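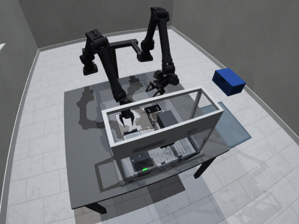

Two arms over one box: tips from the shed, simulated wing

Vlasta Milošević and I share a bench, a kettle and a pair of robot arms that so far exist mostly on her computer. If you're planning something similar in a garage or a shared workshop, a few of these may save you a weekend.

Model the furniture first. Table, walls, floor tiles, skirting, the lot. We started with the arms because the arms are the fun bit, and then spent a fortnight learning that our table was the wrong depth.

Hang the arms from overhead if the roof can cop it. You get your tabletop back, and you stop clouting the base with your elbow. Check what the crossbeam is bolted to before you get attached to the idea. Ours was going to be bolted to a rafter, which Finbarr Hanrahan looked at for some time without speaking.

Hunt for things that float. Our blue tray-like stack hangs in mid-air to the right of the table, perfectly content, and the pale blue panel sticks out past the table's edge with the same confidence. A simulator will let you get away with this. A garage floor is stricter — go round the whole model and ask each object what's holding it up.

Leave the top of the enclosure open in your first version. One arm reaching down through an open top is plenty to think about. Lids can wait until December.

Only one gripper inside at a time, until you trust your code. Park the other one above the rim. We wrote this rule on the whiteboard after the arms met socially.

Keep the labware sparse. A plate, a block and a tray on the upper deck will find most of your mistakes. Fill every slot and you'll get all the mistakes at once, with no idea which came first.

Check the wrist view before you blame the planner. Wide-angle bends every straight edge you own, so a rack that's square in the room view can look like a hammock. Judge your approach near the centre, where it's kinder, and distrust anything out at the rim. 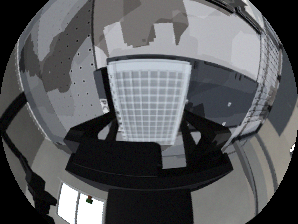

Wide-angle view from the gripper end, gridded panel in the middle.

Look for shadows that pass as objects. I lost an evening to a brownish-grey patch I was sure was a bracket. Turn the shadows off, look again, turn them back on.

Save under a new name each time you move something. My current file is called rig_final_293, and yes, there was a rig_final_292. Vlasta uses proper version control and is gracious about it.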